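Budget for the Gripper Before the Arm

Opinion | Equipment and Planning

Most first-time budgets for a robot cell are built in the wrong order. The arm gets a line of its own, with three quotes and a payload chart. Everything fastened to the arm, plugged into it or laid underneath it goes into a single line called accessories, and that line is usually a guess.

I have reviewed enough of these plans to distrust the guess. Last October a small packaging shop sent me a draft for a pick-and-place station. The arm was priced to the dollar. Accessories were entered as a flat 2,525, a figure carried over from an older project with no camera. The spreadsheet did not say which gripper had been assumed, or whether one had been.

The gripper decides more of the cost than its price suggests. It sets the range of parts the cell can hold. It uses up part of the payload, as does anything else mounted near the wrist. It needs power and signal, so it needs a cable, and the cable needs slack for every pose the arm will reach. A cable that is fine at rest and tight at full rotation is a service call. Put a spare on the order.

Suppliers do not make this easier. The Honenico and Geltinix quotes I have on file both list the arm, controller and pendant on page one. Mounting hardware turns up under options, and in one of them the camera bracket is a separate part number from the camera. Lytvynenko bundles the lot and charges for it, which at least gives a buyer one number to argue with. None of the three quotes includes integration hours. I would put 36 hours against a simple cell and expect to use them all.
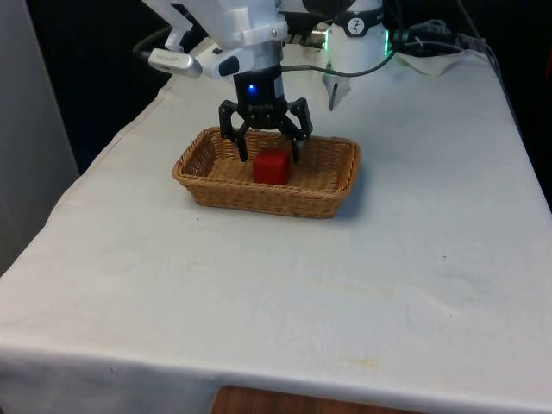
2 min read

A single cube in a shallow basket is a modest task, and the parts list is already longer than it sounds: arm, two-finger gripper, wrist camera, bracket, cable. The basket matters too. Its sides limit how the fingers can come down, and a test on a bare tabletop would tell the buyer nothing about that. Trials should be run with the container that will be used in production.

My preference is to price the work in this order: part, container, gripper, sensing, cabling, arm. The arm comes last, when its load and reach are known. On the Cutance project we did it this way and ended up with a smaller arm than the one first requested. The savings covered some 50 percent of the integration cost.

There is a fair objection. Arms have long lead times, and a buyer who waits for the gripper trial may lose a place in the queue. In that case, reserve the arm – but get the cancellation terms in writing and hold the rest of the budget open until the trial is finished. A quote that expires on Friday is a sales tool and can normally be renewed on Monday with a phone call.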